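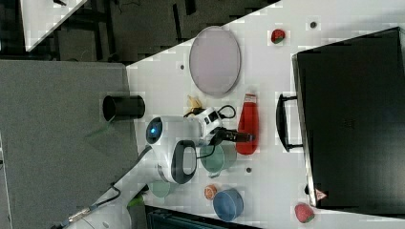
Kitchen Tips from the Curkton Robot Club

Buy the toy food first. A real strawberry lasts maybe 2 grips, and then you are cleaning seeds out of a finger joint with a toothpick.

Lay squeeze bottles on their sides for beginners. A standing bottle has opinions.

Run the arm's cables with slack, then check them again at full reach. Last September our team, Prasik, lost 14 minutes of a 20-point round to a cable hooked on a cup handle.
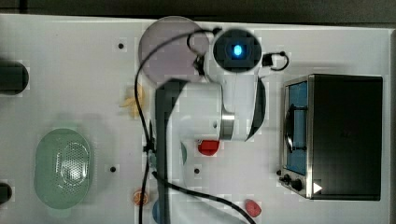

Set appliances down before the small stuff, and keep their doors shut until someone has written the code for opening them. (Someone always says they have.)

Pale dishes on a white table are hard going for the vision students. Swap in a darker bowl for the first week, then bring the pale ones back once morale can take it.

Wipe the table with a damp cloth and a drop of dish soap — no sprays near the arm. Crumbs find the mounting holes, so snacks stay in the hallway.

At the end of the session, put the toy fruit in one bin and count nothing, just look under the table. The peas went missing in the Briltevard round and we still step on them.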